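Protokoll Projekttreffen Teleoperation, Halle Vumstead, Dezember 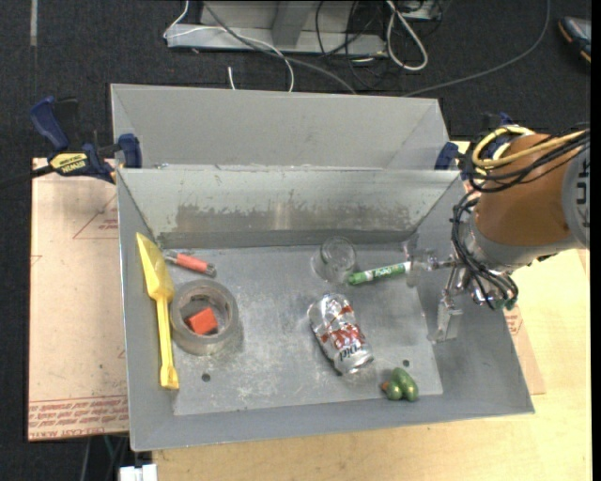 Greifzelle mit Kiste, Marker und Getränkedose

Angefangen haben wir um 17 Uhr, anwesend waren Heriberto Ochoa, Dumisani Engelbrecht, zwei Leute von Zavala (per Video, Ton anfangs grauenhaft) und ich. Protokoll schreibe wieder ich, also bitte meckern, wenn etwas falsch drinsteht!

1. Stand der Aufnahmen
Wir haben jetzt fast 700 Vorführungen auf der Platte, alle per Fernsteuerung. Das Ziel für Tredmont bleibt bei 3000, und Heriberto findet das machbar, wenn wir zu zweit an der Konsole sitzen und uns alle 30 Minuten abwechseln. Ich finde das auch, nur bitte nicht direkt nach dem Mittagessen. Handgeführt machen wir vorerst nichts mehr, weil man dabei dauernd mit den Schläuchen kämpft – darüber waren wir uns ziemlich schnell einig.

2. Gegenstände in der Kiste
Längere Diskussion, ich kürze mal. Dumisani möchte das durchsichtige Glas drinlassen, auch wenn es auf den Kamerabildern kaum vom grauen Metall zu unterscheiden ist. Heriberto würde lieber erst mit einfachen Sachen weitermachen (Marker, Klebebandrolle, gelbe Schaufel) und das Glas später dazunehmen. Beschluss: Glas bleibt, bekommt aber in der Liste ein eigenes Kürzel. Das orangerote Klötzchen darf auch im Ring der Klebebandrolle liegen, solche Fälle wollen wir ja gerade haben!

3. Wie wir vorführen
Zavala hat sich unsere Aufnahmen angesehen und gemeint, dass jeder von uns anders greift. Stimmt leider. Ich fahre immer erst weit hoch und komme dann senkrecht runter, Dumisani schiebt sich lieber schräg von der Seite ran. Wir lassen beides zu, aber Zögern über dem Objekt wird ab jetzt rausgeschnitten. Abgebrochene Griffe behalten wir und markieren sie extra.

4. Aufbau
Die Zwingen an den Kisten bleiben dran, bitte nicht mehr für andere Sachen ausleihen. Dumisani kümmert sich um die Kabel auf dem Teppich. Der Termin in Mustesport ist noch offen, ich frage nach.

Nächstes Treffen im Januar, gleiche Uhrzeit. Heriberto bringt die neue Objektliste mit.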